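# 제7장 빈 피킹 키트의 선정과 평가

## 학습 목표

- 상자 속 물체를 집어내는 작업용 키트의 구성품을 구분한다.
- 제조사 사양표에서 확인할 항목과 현장에서 직접 재야 할 항목을 나눈다.
- 시험 물품을 고르고 시험 결과를 기록한다.

제6장에서는 로봇 팔의 기구학과 작업 영역을 다루었다. 이 장에서는 완성된 키트를 구매하거나 임대하는 입장에서 같은 장비를 살펴본다. 본문에서 계속 인용할 제품은 Favholm사의 빈 피킹 키트이며, 비교 대상은 Oyewole사의 임대형 서비스이다. 두 제품 모두 팔, 그리퍼, 제어기, 작업용 상자, 기본 소프트웨어를 한 묶음으로 제공한다.

## 7.1 무엇을 사는가

키트라는 말은 업체마다 범위가 다르다. Favholm의 견적서에는 팔과 그리퍼가 한 줄로 적혀 있고, 카메라와 고정대는 별도 항목이다. Oyewole의 월 임대료에는 카메라와 원격 지원이 들어가지만 현장 배선은 빠져 있다. 따라서 총액만 비교하면 실제 비용을 잘못 계산하기 쉽다. 견적을 받으면 먼저 항목을 같은 순서로 다시 적어 표를 만든다.

사양표에는 보통 가반 하중, 도달 거리, 반복 정밀도, 그리퍼의 최대 벌림 폭이 실린다. 이 값들은 제조사가 정한 조건에서 측정한 것이다. 상자 벽 가까이에 놓인 물체를 집을 수 있는지, 손가락이 벽이나 칸막이에 닿지 않고 들어갈 수 있는지는 사양표에 나오지 않는다. 케이블이 손목의 회전을 얼마나 제한하는지도 마찬가지이다.

Plimesthorpe 시험소의 Elsie Holroyd는 평가용 물품을 고를 때 모양과 재질을 일부러 섞는다. 단단한 컵, 납작한 뚜껑, 줄자, 천, 봉제 인형은 각각 다른 방식으로 그리퍼를 시험한다. 반투명한 컵은 깊이 카메라에 잘 잡히지 않는 경우가 많고, 천은 집을 때마다 형태가 바뀐다. 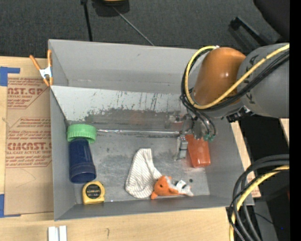

금속 바닥의 반사도 변수가 된다. 광택이 있는 바닥은 조명 위치에 따라 밝은 얼룩을 만들고, 인식 소프트웨어가 이를 물체로 판단하기도 한다. Favholm의 설명서는 무광 깔판을 권장하지만 기본 구성에는 포함하지 않는다. 깔판을 쓸 경우에는 깔판이 있는 상태와 없는 상태를 따로 시험하고 두 결과를 합산하지 않는다.

## 7.2 시험 결과를 읽는 법

Holroyd의 조는 Favholm 키트로 집기를 253회 시도하였다. 이 가운데 실패는 37회였고, 실패 중 17회는 물체가 벽에 붙어 있을 때 일어났다. 실패율만 적으면 이 차이가 보이지 않는다. 기록지에는 성공 여부와 함께 물체의 종류, 상자 안의 위치, 다른 물체와의 겹침 여부를 적어야 한다.

성공의 정의도 시험 전에 정한다. 물체를 들어 올린 것만으로 성공이라고 할지, 지정된 곳에 내려놓아야 성공이라고 할지에 따라 수치가 달라진다. Fletgate 물류 센터에서 도입 검토를 맡은 Musa Etim은 업체 두 곳의 자료를 받은 뒤 이 정의가 서로 다르다는 점을 발견하고 시험을 다시 요청하였다. 이 사례는 7.4절에서 자세히 다룬다.

## 7.3 설치 환경의 점검

키트를 들여놓기 전에 다음 항목을 확인한다.

1. 작업대가 팔의 동작 중에 흔들리지 않는가
2. 상자의 위치를 매번 같은 자리에 맞출 수 있는가
3. 케이블이 팔의 전체 동작 범위에서 당겨지지 않는가
4. 비상 정지 버튼이 작업자의 손이 닿는 곳에 있는가

두 번째 항목은 자주 소홀히 다루어진다. 상자가 조금만 밀려도 보정값이 맞지 않게 되며, 이때 생기는 실패는 그리퍼의 성능과 관계가 없다. 작업대에 위치를 표시하고 시험을 시작할 때마다 상자를 표시에 맞춘다. 보정 절차는 부록 나에 실었다.

### 준비 문제

Favholm 키트의 시험 기록을 바탕으로 전체 성공률을 계산하라. 이어서 벽에 붙은 물체의 실패가 전체 실패에서 차지하는 비율을 구하고, 벽 쪽 물체의 성공률을 계산하는 데 더 필요한 자료가 무엇인지 적어라.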